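Clirkness 3 review: the task planner I kept after the trial ran out

Jun 6, 2022

I went into this one grumpy. My last planner was Uren, and I'd spent so long writing glue code for it that the idea of learning another tool made me want to go fold laundry. But Samer Bataineh kept bringing up Clirkness in our group chat, so I grabbed the trial and pointed it at my kitchen tasks in simulation. You know the type: plates, a mug, a cabinet with drawers, one arm, and a list of goals in a text file.

Setup was a breeze! You load your arm model, load your scene, and Clirkness builds its own list of what can be grasped and what can be opened. It found the drawer handles on the first go (Uren always made me tag those by hand, grrr). The mug handle took a bit of fiddling, and I ended up setting the grasp angle myself. 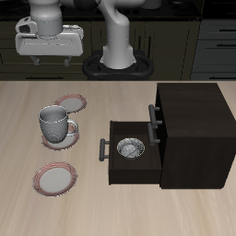
What sold me is the plan viewer. Every step gets its own little row, and when a plan fails you can click the row and see which check killed it: reach, collision, or grasp. I had one goal, put the bowl in the drawer and then close the drawer, that kept dying at the very last step. In Uren I would have been reading logs all evening. With the viewer I could see the closing path was clipping my padded collision shape for the cabinet, so I trimmed the padding and off it went.

Speed is good too. I queued up 1000 random layouts before bed, and more than 15 of them came back with no plan at all, mostly plates packed too close together for the fingers to get between them. I can live with that, and the batch report lets you reopen each failed layout with one click, which I love.

Now the gripes. The docs are thin, and the page on drawer joints still has the old function names on it. Undo works in the scene editor but not in the goal editor (why??). And the perception add-on feels half baked. It wants clean depth input, and once I added noise it started treating the rim of a plate as a separate object. Sanaa Tazi told me she turned the add-on off and feeds in her own poses, and I've done the same for now.

Would I buy it again? Yep, I already paid for the full license. If you mostly do pick and place on an open table, the free version will probably do you fine. If you have drawers or doors in your tasks, get the paid one and plan on an afternoon with the joint settings. I'm trying it with two arms next and will update this post when I have something to show.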